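4.3 Mise en service du grille-pain à deux fentes Clasteo

La présente section s'adresse aux personnes chargées d'équiper les cuisines partagées des résidences Gokstead. Elle complète la section 4.2 (bouilloires et cafetières) et remplace les consignes diffusées en mai. Les appareils encastrés sont traités au chapitre 6.

ATTENTION
Ne jamais raccorder l'appareil à une rallonge enroulée ni à un bloc multiprise déjà utilisé par une bouilloire. Ne jamais introduire d'ustensile dans les fentes, même lorsque l'appareil est débranché.

4.3.1 Contrôle à la réception

1. Vérifier que le numéro porté sur le carton correspond à celui du bon de livraison. Les appareils destinés aux résidences relèvent du lot 709.
2. Ouvrir le carton par le dessus et retirer les cales. Conserver l'emballage pendant la durée de la garantie.
3. Retirer les étiquettes adhésives et les films de protection, y compris sous le socle.
4. Examiner le cordon et la fiche sur toute leur longueur. Tout appareil présentant une gaine entaillée ou une broche tordue doit être mis de côté et signalé au service Équipement.
5. Reporter le numéro de série sur la fiche d'inventaire de la cuisine concernée.

Remarque : les fiches d'inventaire vierges sont disponibles dans l'application Onside, rubrique « Petits équipements ». Les fiches papier ne sont plus acceptées.

4.3.2 Choix de l'emplacement

1. Poser l'appareil sur une surface plane, stable et sèche. Un plan de travail ou une table de cuisine conviennent.
2. Laisser un espace libre d'au moins 40 cm au-dessus des fentes. L'installation sous un meuble haut est interdite si cette hauteur ne peut être respectée.
3. Éloigner l'appareil des rideaux, des rouleaux de papier absorbant et de tout matériau inflammable.
4. S'assurer que le cordon ne pend pas dans le vide et ne passe ni sur une plaque de cuisson ni à proximité d'un évier.
5. Vérifier que la prise murale reste accessible après installation.

4.3.3 Première chauffe

La première chauffe s'effectue à vide, en présence d'un agent. Un léger dégagement de fumée ou d'odeur est normal et disparaît en quelques minutes.

1. Ouvrir une fenêtre ou mettre la ventilation en marche.
2. Brancher l'appareil sur une prise munie d'une terre.
3. Régler le brunissage au maximum, puis abaisser le levier jusqu'à l'enclenchement. Si le levier ne reste pas en position basse, vérifier l'alimentation de la prise.
4. Attendre la remontée automatique du levier. Ne pas quitter la pièce.
5. Laisser refroidir complètement, puis répéter l'opération une fois.
6. Ramener le réglage à la position intermédiaire avant la remise aux résidents.

ATTENTION
Les parois métalliques peuvent atteindre une température élevée pendant l'utilisation. Saisir uniquement le levier et les boutons de commande.

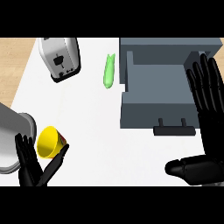

Fig. 12 – Grille-pain à deux fentes posé sur une table blanche.

4.3.4 Entretien courant

1. Débrancher l'appareil et attendre son refroidissement complet.
2. Retirer le tiroir ramasse-miettes, le vider et l'essuyer avec un chiffon sec. Cette opération est effectuée au minimum une fois par semaine.
3. Nettoyer l'extérieur avec un chiffon légèrement humide. Les poudres abrasives et les éponges métalliques sont proscrites.
4. Remettre le tiroir en place avant tout nouveau branchement.

Remarque : l'appareil ne doit en aucun cas être immergé ni rincé sous un robinet.

4.3.5 Anomalies et remplacement

Toute anomalie (levier bloqué, odeur persistante, déclenchement du disjoncteur) entraîne le retrait immédiat de l'appareil. L'agent débranche celui-ci, y appose une étiquette « Hors service » et ouvre une demande sous le code 79. Aucune réparation n'est autorisée sur place. Les appareils retirés sont collectés par la société Kocsis lors de son passage mensuel.

Les demandes de remplacement sont instruites par Paula Sandu, service Équipement. Les questions relatives aux installations électriques des cuisines sont à adresser à Baltasar Bravo, service Technique.

Section révisée le 5 novembre 2019.
Section suivante : 4.4 Fours à micro-ondes.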